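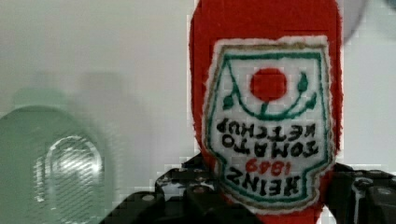

How should a squeeze bottle of ketchup be stored once it has been opened?

In the refrigerator, cap closed, standing on its cap end if the cap is flat enough to hold it. Kept this way, ketchup is best used within a few months of opening, or sooner if the label gives a shorter time.

The rest of this page covers storage position, cleaning the cap, clearing a blocked valve, and getting the last of the ketchup out. The steps apply to plastic squeeze bottles with a flip-top cap. Glass bottles with a screw cap are covered on a separate page.

What you need

Warm water
A small bowl
A wooden toothpick
A clean cloth or paper towel
A soft brush (a baby bottle brush works)

Storage position

Ketchup is a thick fluid that holds its shape until it is pushed or shaken. In an upright bottle it clings to the walls and the air space sits next to the opening. The first squeeze then delivers air, a little thin liquid and a spatter. Storing the bottle inverted moves the air space to the far end and keeps the product against the valve.

Check the cap before inverting the bottle. A wide, flat cap will support a full bottle on a refrigerator shelf. A narrow or pointed cap will not, and the bottle should go in the door rack, wedged between two other containers. Some labels are printed to be read with the cap down and others with the cap up. Label direction has no effect on the contents, and either type can be stored inverted if the cap seals properly.

To test the seal, close the cap, turn the bottle over above the sink and squeeze gently. If ketchup appears around the hinge or the rim, tighten the cap and repeat. If it still leaks, store the bottle upright.

Cleaning the cap

Dried ketchup around the opening keeps the lid from closing. Wipe the opening after each use. For a full cleaning:

1. Stand the bottle upright and wait a few minutes for the ketchup to drop away from the cap.
2. Unscrew the cap. Do not squeeze the bottle while doing this.
3. Soak the cap in warm water for 10 minutes.
4. Brush the underside, the threads and the hinge.
5. Rinse, shake out the water and dry completely. Water left in the cap will thin the ketchup at the opening.
6. Wipe the bottle neck and screw the cap back on.

Clearing a blocked valve

Many squeeze caps have a soft valve with a cross-shaped slit. A dried plug in the slit is the usual cause of a blockage. Do not squeeze harder - the plug can release suddenly and the ketchup will travel. Remove the cap, soak it, and push the toothpick through the slit from the underside. Do not use a knife or a metal skewer. A cut valve will drip and cannot be repaired.

Separated liquid

A clear or pale red liquid at the opening is normal. It separates from the tomato solids when the bottle stands still. Close the cap and shake the bottle several times before use. Discard the ketchup if there is mold, gas pressure when the cap is opened, or a fermented smell.

Getting the last of it out

Close the cap, hold the bottle firmly at the base and swing it downward once or twice so the contents move toward the cap. Leave it inverted for an hour in the refrigerator. For the remainder, add a tablespoon of vinegar, shake, and use the result the same day in a marinade or barbecue sauce. Rinse the empty bottle before recycling - local rules differ on whether the cap stays on.

Page maintained by Kiều Giáp, Ganden Kitchen Notes. Last revised 9 August 2018.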